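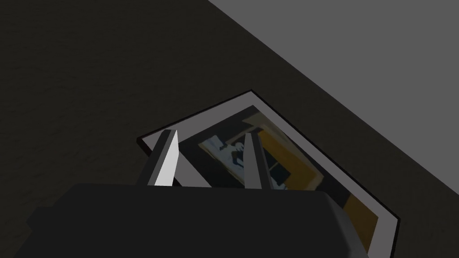 Figure 3. Wrist camera view in the simulated Odera cell, with the gripper above the framed picture. Rendered.

3.2 Setting up and looking after the simulated cell

A simulated cell is supposed to need no upkeep. It has no bearings, no dust and no night shift to lean on it. We believed this for most of the spring, and the present section is in part a record of what that belief cost. The cell is called Odera, after the physical station it copies, and it runs in the Windumov simulator with a two-finger gripper and a camera fixed to the wrist. The task throughout is to take hold of a framed picture lying flat on a dark surface and move it to a target pose.

The view in Figure 3 is the only image the policy receives. A large part of it is taken up by the gripper's own housing, a dark mass along the bottom that carries no information about the task whatever. We tried to reclaim this space by tilting the camera up, and lost sight of the fingertips near contact, at which point the policy began to close on air with great confidence. The camera went back to its old angle and the housing has kept its seat ever since. Both fingers remain in view, and the far side of the frame can be seen past them, at the price of steep foreshortening.

Camera mounting. The camera pose is stored as an offset from the wrist flange. In the first version of the cell it was stored twice, once in the robot description and once in the scene file, and the two agreed until somebody improved one of them. The renderer read the first and the grasp labels were computed from the second. Nothing crashed. We collected 2,215 episodes before noticing that the labeled grasp point sat slightly to one side of the frame in every one of them, and 328 of these were already in the validation split, where they had been giving us excellent scores. All were thrown out. The offset now lives in the robot description alone, and the scene file refuses to load if it finds another.

Finger geometry. The fingers are plain prisms with separate shapes for drawing and for contact. This is common practice and a reliable source of grief. After an update to the drawn meshes, the contact shapes stayed where they were, and the fingers would grip the border while appearing not to touch it. The repair was to generate both shapes from one file. We also added a check at startup that closes the empty gripper and compares the gap between the drawn faces with the gap between the contact faces. It takes less time to run than it took us to argue that it was unnecessary.

Surface and lighting. The supporting surface has a faint grain, and the gray area beyond it has none. An earlier surface was perfectly smooth and nearly the same shade as the frame's thin black edge, which left the outer boundary of the object hard to find even for the authors. The pale border does most of the work here, and we have kept the light flat so that it stays legible from one episode to the next. We make no claim that the light resembles that of any building. Randomized lighting is treated in Section 5, where it behaves about as well as might be expected.

The picture. The artwork inside the border is abstract, with blocks of ochre, pale blue and near-black. It was chosen because it was in the asset library under a permissive license. Its dark areas are a nuisance to the segmentation step, which at one point took the artwork for a hole in the surface and planned accordingly. Segmentation now starts from the border and works inward.

Routine care. The cell is restarted every 2,000 episodes, a figure arrived at by watching memory use climb and picking a round number before the top. At each restart the Wostis logging tool replays 40 stored grasps and compares final frame poses with the reference set. Any disagreement stops collection until a person has looked at it. The same script, with the restart replaced by a warm-up cycle, is used on the physical station at Trirnero, where it has so far stopped twice: once for a loose camera bracket, and once because the reference set had been copied from the wrong folder.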